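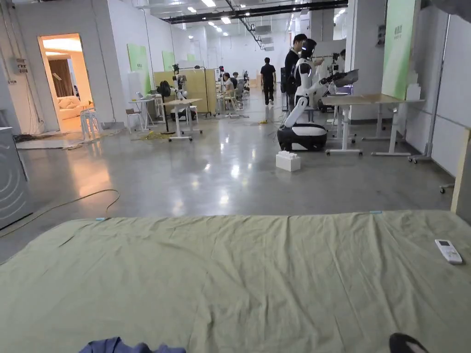

# Finding Aid to the Öztürkmen Papers

**Collection reference:** Treson Record Office, Accession 1,456
**Creator:** Öztürkmen & Daughter, architects, of Tandville
**Extent:** 50 boxes, 7 plan chests, 5 unboxed items
**Catalogued by:** Ieva Paulauskas
**Status:** Open, except where stated

## Administrative History

The practice was established in Tandville by the elder Öztürkmen, who had trained as a surveyor and never described himself as anything else. His daughter joined him on leaving college. She signed her drawings with the family name alone, as he did, and the two hands can be distinguished only by the numeral seven, which she crossed and he did not.

The practice designed schools, a cold store, two bus stations and the greater part of the Fleltanier estate. It ceased trading on the death of the daughter. The papers were transferred to the Record Office by her executor, Ekrem Eren, under a deed of gift which requires that the collection be kept together and that it be described in full.

## Arrangement

The original order has been preserved. Drawings are filed by the street on which the building stands, and correspondence is filed by the name of the person who was owed a reply. Readers looking for a letter from a contractor should therefore begin with the contractor if the practice was slow, and with the practice if the contractor was.

## Series 1: Schools

Boxes 1 to 14. Complete. The drawings for the Lower Tandville school include a set of coat hooks at full scale, with a note in the father's hand: "Measured against a child." The child is not named.

## Series 2: Public Works

Boxes 15 to 29. Box 22 was received empty and has been retained in sequence.

## Series 3: The Fleltanier Estate

Boxes 30 to 49 and all plan chests. The estate comprised four terraces on the slope above the river. Three were built. The fourth appears in the drawings as Upper Terrace and in the correspondence as "the top row." Planning consent was granted, the ground was pegged out, and the money was withdrawn in December of the same year.

The cataloguer records that drawings for Upper Terrace continue after that date. The practice had no client for them and submitted no invoice. They are in the daughter's hand, and they show the terrace as occupied. The earliest mark the position of beds and tables, in the usual manner of the period. Later sheets assign the houses to families. By the third plan chest the families have been given requirements. The household at the east end has a son who plays the cello, and the party wall has been thickened on his account. The household next to it keeps a dog, and a step has been lowered.

In the fifth plan chest the cello is gone and the wall has been returned to its former thickness. A box room has been noted as "his, when he visits."

The cataloguer consulted the Senior Archivist, Shona Gilchrist, as to whether these sheets should be described as architectural drawings or as personal papers. The Senior Archivist's ruling is reproduced here at her request:

> They have a scale, a north point and a title block. They are drawings. Describe what is on them.

They have been described accordingly. The item list for Upper Terrace is the longest in the collection.

## Series 4: Correspondence with Sorin Gavrilă

Box 50. Gavrilă was the clerk of works at Fleltanier. His letters concern drainage. After the estate was finished he moved to another district, and he continued to write to the daughter on the subject of drainage for the remainder of his life.

Her replies were returned to the practice after his death and have been interfiled. Each gives an account of conditions at Upper Terrace. She reports a blocked gully behind the third house. He recommends a larger trap. She reports that the trap has been fitted and that the tenants are satisfied. He asks to be remembered to them.

Nothing in the letters establishes whether Gavrilă believed the terrace to have been built. He had pegged out the ground himself. In the last letter on file he asks whether the house at the west end, which had always stood vacant in her drawings, might suit a single man with bad knees. Her reply is a drawing, on a sheet folded in four. It shows a handrail.

## Unboxed Items

1. A drawing board, with stand.
2. A roll of tracing paper, part used.
3. A brass plate bearing the name of the practice.
4. A door, painted, with the number 9. Upper Terrace was to have been numbered from 1 to 9. No other door has been traced.
5. A key. It fits the door.

## Site Visit

In accordance with the deed of gift, the cataloguer visited the site to verify the description. She was accompanied by Ayten Işık of the district land office, who brought the current survey. The slope is under rough grass. Ms. Işık confirmed that no structure has been registered there at any time.

The cataloguer notes, for completeness, that the grass behind the position of the third house is greener than elsewhere and that the ground there drains well. Ms. Işık attributed this to a spring. No spring is shown on the survey. The land office has been asked to amend it.

## Access and Use

The collection may be consulted in the reading room by appointment. Plan chests are produced one drawer at a time. Readers are asked to use pencil.

The Upper Terrace sheets may be copied for private study. Requests to reproduce them should be made in writing to the Record Office. Under clause 7 of the deed, permission is also to be sought from the residents. The Record Office has taken advice on this clause. The executor, when asked, stated that it had been drafted by the daughter and that he had not felt able to strike it out. Until the matter is settled, a notice of each request is displayed at the site for the statutory period. No objection has been received to date.

## Related Material

Treson Record Office also holds the minutes of the Fleltanier building committee and the rate books for the three lower terraces. A fourth rate book, uncatalogued, was found with them. It is ruled and headed for Upper Terrace. The entries are blank except for the final line, number 9, where the occupier is given as S. Gavrilă and the rate is marked as paid. The numeral in the amount is a crossed seven.

*Finding aid approved for release, August 27, 2021. S. Gilchrist, Senior Archivist.*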